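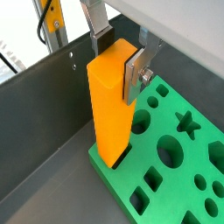
I've wanted to get the founder of Cleltine on the record for ages, and last week I finally caught her between site visits, with a mug of tea and a very patient dog at her feet. Cleltine puts heat pumps into terraced houses, mostly in and near Levgate, and it has gone from two people and a van to 35 staff.

She didn't start out in heating at all. "I was selling kitchens," she told me. "I'd be in people's houses all day and they'd all say the same thing, lovely worktop, but the room's freezing." So she went back to college at night, did her gas ticket first (she laughs about that now) and then retrained.

Her first job nearly finished her off. The radiators were too small, the owner rang every morning and she ended up swapping the lot at her own cost. "That was £1475 I didn't have. I still think it was the best money I ever spent, I've never guessed a heat loss since."

These days every house gets a proper room-by-room survey before anyone talks about price. They use Floltix to do the sums, though she told me she checks the first few rooms by hand – old habits! – and will send a surveyor back if a figure looks daft.

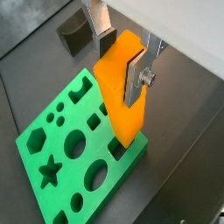
So what does a survey tell you that a quick look round doesn't?

"Where the heat's going, room by room. You might have one back bedroom that's dreadful and the rest is fine, and then you're changing one radiator and not seven."

We got on to money, as you do. The cheapest job they did last year left the customer with £2449 to pay, and she was quick to say that it was a small house with decent pipework already in. She'd like to see lenders treat heating the way they treat cars, and Abreu, the credit union she works with, has been trying out small loans since August. "People can manage a monthly figure. It's the lump that scares them off."

I asked what she'd tell someone starting out in the trade now. She had a long think, and the dog got up and left.

"Answer your phone," she said. "And go back in the first cold week, even if they haven't rung. Take your own biscuits."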